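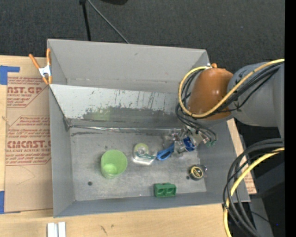
Ticket: Second picking cell, parts list and quote hold
Queue: Equipment planning
Opened by: Moataz Erraji
Assigned to: Bernadette Hamel
Status: Waiting on supplier
Priority: Normal

Original request

Need the parts list for the second picking cell checked against what is on the first one before the purchase order goes out. The Irnton quote was built from the original build sheet. The first cell has been changed since then and the sheet was never updated. If we order from it we will get the cell as it was designed, with the same faults we already corrected by hand.

Items I want settled before release:

1. Bin. The quote has the standard painted one. Ours is gray metal with the sloping panel inside, and the panel is badly worn along its lower part.
2. Cable dressing on the arm.
3. Bin fixing. Currently a spring clamp on the rim.
4. Test objects. Not on the quote at all.
5. Lead time on the gripper.

The quote expires Sunday, March 30, 2025. Irnton will extend once without a price change if we ask before then.

Comment, B. Hamel

Extension requested. Going through the list in order.

Bin: who added the panel, and is there a drawing? I can find the bin in the Irnton catalog but no panel option for it. I need a thickness and a bend angle before I can get a price from anyone.

Cable dressing: the build sheet says "per integrator." The quote repeats it with no line item. Asked them to price it separately.

Comment, M. Erraji

No drawing. The panel was fitted in-house so objects would slide toward the front where the gripper can get a clean approach. Small flat parts used to end up against the rear wall and the arm faulted on reach. Those faults stopped after the panel went in, so I want it on the second cell from day one.

Dimensions: I will take them the next time the bin is empty. The bend is a single fold, 16 degrees off the rear wall at the top. I would rather pay for a properly finished part with a flat lower flange. The seam where the panel meets the bin floor is wrinkled, and thin items catch there.

Comment, B. Hamel

Two prices received for the panel, formed and deburred.

Nustby: 140 each, no setup charge, stainless.
Ackah: 79 each, mild steel, powder coat extra, minimum order of 5.

Ackah looks cheaper per piece and is not, for what we need. One panel for the new cell, one to replace the worn one, possibly one spare. At the minimum order we pay 395 before coating and then store the ones we don't use. Two from Nustby is 280. Three is 420.

Question back to you is wear. If the panel is a consumable the Ackah batch makes sense. If it lasts, it doesn't. How long did the present one take to get to its current condition?

Comment, M. Erraji

Fitted in September. Wear on the upper part is scratches and chipping and I don't mind that. The lower strip is the problem, it is dark and the edge of it is ragged. Depth camera readings get noisy there and we mask that region in software, which costs us picks near the seam.

I can't say how much of that came from normal running. For the first weeks the approach height was set too low and the fingers dragged on contact. Height was corrected afterward and I have no measurement from before the correction. So treat the wear rate as unknown.

Recommend Nustby, quantity two. Matte finish on the working face if they offer it. The present surface throws reflections of whatever is standing near it and this gets worse with translucent items.

Comment, B. Hamel

Nustby can bead blast one face. Included in the price. Drawing needed from us, PDF is enough.

Cable dressing, reply from Irnton below, pasted in full:

"Standard dressing is a single external bundle with hook and loop ties at each joint. Protective sleeve and rotary bracket at the wrist are optional and are not part of the quoted configuration. Please confirm the number of lines to the tool."

I need the line list from you. The build sheet says power and signal only.

Comment, M. Erraji

Build sheet is wrong on this as well. On the present cell there is a yellow cable along the arm and over the orange-brown joint cover, plus the black bundle on a similar path down to the gripper. More black and gray cable hangs in a loop at the base end with another length of yellow. None of this is sleeved in our spec.

What I want quoted:

— Sleeve from base to wrist, split type, so a single line can be replaced without stripping the arm.
— Rotary bracket at the wrist.
— Strain relief at the base sized for the full bundle.
— Connectors labeled at both ends.

The loop at the base is what worries me. There is enough slack that a bad routing could put it against the bin on a low reach. We have not had a snag logged. I still don't want to copy it.

Comment, B. Hamel

Sent. On item 3, do you have a preference? Irnton offers a bolted locating frame. Busex has toggle clamps on a base plate, which would let us swap bins without tools.

Comment, M. Erraji

Busex. The spring clamp we use grips one edge and does not locate anything. If the bin is bumped, the calibration offset is off and we only find out when the picks start landing to one side. I logged that as a calibration drift on two separate tickets before checking the bin position. Both can be closed against this one.

The base plate has to be screwed to the bench. Bench top is wood, so ask Busex whether their plate needs a through-bolt with a backing washer or if wood screws hold. Also confirm that the plate will not raise the bin. A change in floor height means redoing the approach settings on both cells if we want them to share a program.

Item 4, test objects. Please put a budget line in for these, even a small one. The set should repeat the hard cases from the current mix: the translucent green cup, a clear tape dispenser with the roll in it, small round dark parts, and one item with a strap or loop. Buy duplicates of whatever we choose, so both cells run against the same set. Comparing success rates between cells on different objects tells us nothing.

Comment, B. Hamel

Busex reply: through-bolts recommended on wood, hardware not included. The plate sits around the bin footprint and not under it, so floor height is unchanged. Adding bolts to the order.

Budget line for test objects created under consumables. Send me the list with part numbers where there are any.

Item 5: Irnton will not commit to a gripper date until the line list is confirmed on their side. They have had it since this morning.

Open actions

M. Erraji: measure panel, issue PDF drawing to Nustby. Confirm flange width.
M. Erraji: object list for consumables line.
M. Erraji: correct the build sheet, including tool lines, panel and bin fixing.
B. Hamel: revised Irnton quote with sleeve, wrist bracket and strain relief as separate lines.
B. Hamel: Ackah declined, notify them.
B. Hamel: hold purchase order until the gripper date is in writing.

Ticket stays open. Next update when the revised quote arrives.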